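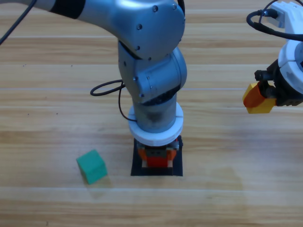
2021-10-31. Cuaderno de vigilancia entomológica, trampas de luz y ovitrampas

Segunda vuelta de la semana a las ovitrampas del barrio bajo. De las 64 que pusimos, tres han desaparecido y una sirve ahora de maceta en un balcón, con un geranio que va estupendamente. No la he reclamado. Remzi propone apuntarla como «perdida por causas botánicas» y así se queda en la hoja.

Las tablillas de la zona del canal vienen cargadas de huevos. Las de la colina, casi limpias, salvo la 17, la que está detrás del lavadero, que sigue empeñada en arruinarme el mapa. Rungnapa cree que hay un criadero escondido a menos de 10 metros: canalón atascado, neumático, lo de siempre. Mañana va ella con la linterna y la vara. Yo ya me caí una vez en ese patio y considero pagada mi cuota.

Recuento: lo hicimos a medias Amna y yo, cada uno con su lupa y sin mirar la hoja del otro. En la tablilla 31 ella saca 400 y yo bastantes menos. Repetido después del café, sigue sacando 400. El problema era yo: contaba los racimos pegados como si fueran uno. Hay que revisar todas mis tablillas desde el principio de la ronda. Qué alegría.

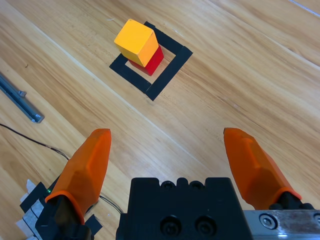

Agua de cría. La del grifo nos volvió a matar larvas en las bandejas 2 y 5, sospecho que por el cloro. Aksel trajo de su casa la jarra Brita y la probamos con una bandeja. Las larvas siguen vivas esta tarde, lo cual no demuestra nada con una sola bandeja, pero Aksel ya habla de «su protocolo». Pendiente hacerlo bien: grifo, grifo reposado 24 h y filtrada, tres bandejas de cada, misma comida, misma balda. Y que alguien etiquete con rotulador que no se borre, por favor. La bandeja «¿4?» no es una categoría.

Asger pregunta desde la oficina si podemos dar ya una cifra de riesgo de dengue para el boletín. Le he contestado que tenemos huevos, no casos, y que hasta ver adultos ni siquiera juro la especie de todos. Quiere un semáforo. Le he ofrecido el mapa con la 17 en rojo y parece que le basta.

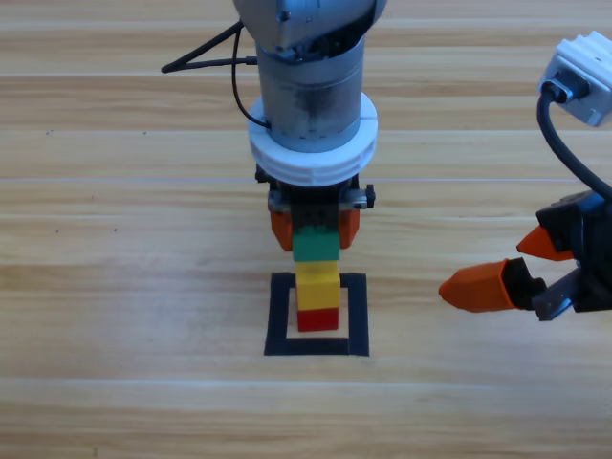 Presupuesto: quedan 3000 para reactivos y hay que gastarlos antes de diciembre o se evaporan, al contrario que el agua de las macetas. Prioridad, cebadores y tubos. La lupa nueva tendrá que esperar, aunque visto mi recuento igual convendría adelantarla.

Para la próxima ronda:
Reponer las tres trampas perdidas (la del geranio, cambiar de balcón).
Recontar mis tablillas, que lo haga Amna o al menos que vigile.
Pasar las hojas de campo a la tabla común. Llevo dos rondas de retraso.
Preguntar en el lavadero quién tiene llave del patio de atrás.
Levadura para las larvas, se acabó el bote.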